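Mobile whiteboard

A mobile whiteboard (also rolling whiteboard, or easel board if you grew up where I did) is a dry-erase writing surface hung in a freestanding frame, usually on casters, so it can be moved from one part of a room to another. I've written most of the office furniture entries on this site, and this is the one I kept putting off, mostly because I like the things too much to be brief. Last updated Jan 8, 2022.

Name and related types

Most people just say "the whiteboard" and only bother with "mobile" when they're ordering one. Sellers like to split them into single-sided, double-sided and reversible, the last meaning a board that flips over on a pivot halfway up each side. A flip chart is something else (paper pad, three legs, falls over). A room divider with a writable face is a borderline case, and I've had two long emails from readers who feel strongly about it. I've left dividers out for now.

Frame and base
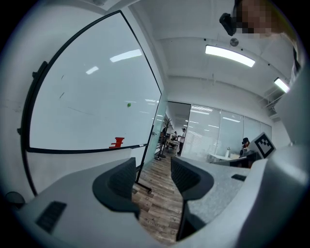

The frame does more work than people give it credit for. It holds the panel flat, carries the tray, and passes all the weight down into the legs, and on most boards that means a steel tube or an aluminum channel finished in black, gray or silver. Casters are the part to look at before you buy. A black leg coming down to a caster on a wood-plank floor, as on the board here, is about as ordinary a setup as you'll find, and it's a kind of floor where I'd want soft wheels. Hard nylon ones rattle over the joints and can leave marks. Lockable casters are worth the extra money! A board without them drifts off every time you press down to underline something.

Legs come in a few shapes. The flat H-base is steady but trips people, and angled legs take up more depth and feel stiffer to write against. Dragica Leka, who fitted out the Sirance offices and has put together more of these than anyone I know, told me she tightens every bolt once at assembly and again a month later, when the frame has settled. I do the same now and it has cured the wobble on both of mine.

Surface

There are three common kinds. Melamine is the cheap one, and it's fine for a year or so of light use before the ink starts to leave ghosts. Painted steel costs more, takes magnets and wipes better. Porcelain enamel on steel is the best of them and weighs a ton, so the base has to be built for it. The Tadar catalog I keep on my desk (October issue, a bit dog-eared) gives 138 pages to office boards and still manages to describe all three as "premium," so read the small print.

Glare is the complaint I hear most. A glossy panel throws back every ceiling light in the room, and the person sitting at the wrong angle sees a bright bar where the third line of your notes ought to be. You can tilt the board a little if it pivots, or roll it until the lights land above the writing. Matte panels help with this, though they hold on to ink and want more rubbing.

Placement

I could go on about placement all day - it's the whole point of having wheels. The usual advice is to keep the board out of the door swing and at right angles to the windows, and I'd add that you should leave enough room in front for two people to stand and argue. Rooms with a glass partition are tricky, as the reflections pile up and it gets hard to read anything from the far side. Try a few spots before you decide.

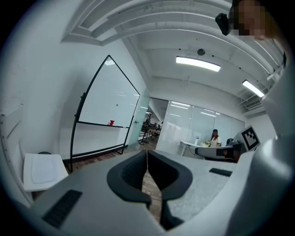 Once you've found one that works, put a bit of tape on the floor where the wheels go. The board will get borrowed (they always do) and it's much nicer to have it come back to the same place than to start over each time. In the Stutus building, where I rented a desk for a while, one board lived on the second floor officially and I never once saw it there.

Tray and accessories

The tray runs along the bottom edge and holds markers, an eraser and a lot of dust. Shallow ones drop their markers the first time the board crosses a doorsill, so a lip at the front is good to have. Some trays clip on and can be lifted off for cleaning. Lay markers down flat, by the way! Standing them tip up dries them out, and tip down they can blot when you uncap them.

Magnets are handy on any steel-backed panel. The little round ones hold a sheet of paper or two, and anything heavier needs a bar magnet. I paid 17 dollars for a Tabrizi set with a magnetic eraser and a cup, and the cup is the only piece I still use. The eraser was forever sliding down the board.

Cleaning

A dry felt eraser is enough day to day, and every week or two the surface wants a damp microfiber cloth. Gray smudges that won't shift are usually old ink ground in by a dirty eraser, so wash or replace the eraser first and then see what's left. For dried strokes, go over them with a fresh marker and wipe right away, as the solvent in the new ink loosens the old. Red seems to be the most stubborn color in my experience, especially down near the bottom edge where an eraser tends to skip. 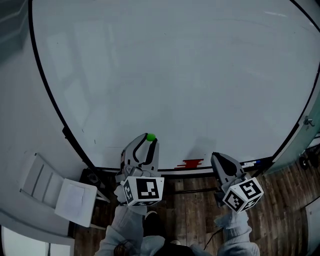

Cost

Prices run all over the place. My first board, melamine on a wobbly frame, was 138 dollars with delivery. The painted steel one I replaced it with came to 304, and Dragica's last enamel board cost her 367 before she'd bought a single marker. Used ones turn up when offices move, often with nothing wrong but a missing caster, and replacement casters are easy to find if you measure the stem first.

See also

Chalkboard
Dry-erase marker
Flip chart
Room divider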